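Sobre el orden doméstico y la conservación de los documentos familiares

16 de abril de 2021

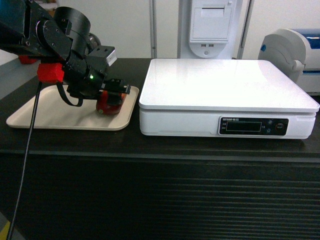

Por la redacción de Cuadernos de Simindale
Responsable de archivo y documentación

La conservación de los papeles familiares suele aplazarse hasta que una mudanza o una herencia obliga a ocuparse de ella. En mi caso fue el traslado de la vivienda de Greltau, donde se habían reunido más de 2,000 cartas, recibos y escrituras sin clasificación alguna.

El primer criterio que adopté fue el de procedencia. Los documentos que llegaron juntos deben permanecer juntos, aun cuando su contenido parezca dispar. La correspondencia remitida desde Evard, por ejemplo, incluía facturas de una imprenta y dos planos de una finca; separarlos habría borrado la relación entre ellos.

El segundo se refiere a los materiales. Conviene retirar grapas y clips metálicos, evitar las fundas de plástico corriente y emplear carpetas de papel sin ácido. Las fotografías se guardan aparte, en sobres individuales, con la anotación a lápiz en el sobre y nunca en el reverso de la copia.

El conjunto ocupa hoy 32 carpetas, repartidas en tres estanterías. Cada una lleva un número, las fechas extremas y una breve nota de contenido -- nada más, pues los inventarios demasiado minuciosos rara vez se terminan.

Quedan pendientes las escrituras de Shemweta, cuya letra exige una lectura más pausada. Su revisión está prevista para julio.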